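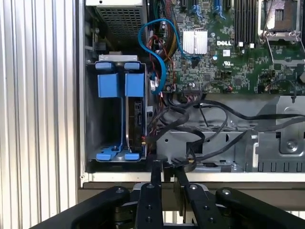

Faut-il réparer un vieil ordinateur de bureau ou le remplacer ? Le réparer, tant que la panne coûte moins de 60 euros et que la machine suffit à ce qu'on lui demande.

Je me méfie pourtant des enthousiastes. Depuis que l'atelier Gundell a ouvert en bas de chez moi, j'entends qu'un boîtier ouvert serait une école de liberté. J'y vois surtout de la poussière et des vis qui roulent sous le radiateur.

Reste que le Dell avait pour lui ses berceaux de disque en plastique bleu. Le bleu dit où poser les doigts, et c'est à peu près toute la pédagogie dont j'ai besoin. Un des deux berceaux est vide : on peut y mettre un second disque sans demander la permission à personne. Essayez donc avec le Pistura que Baert vend 179 euros, tout collé, tout lisse, « pensé pour durer » selon la boîte. Durer combien de temps ? La boîte ne le dit pas.

On me répond consommation, bruit, encombrement. Soit. Mais les chiffres viennent presque toujours de ceux qui vendent la machine neuve, et j'attends encore qu'on y ajoute ce que coûte sa fabrication.

En juillet, Bisomstead m'a proposé 5 euros de reprise sur l'ancien, pour un neuf à 200. J'ai gardé l'ancien. Il est lent le matin — moi aussi — et je ne jure pas qu'il passera l'hiver.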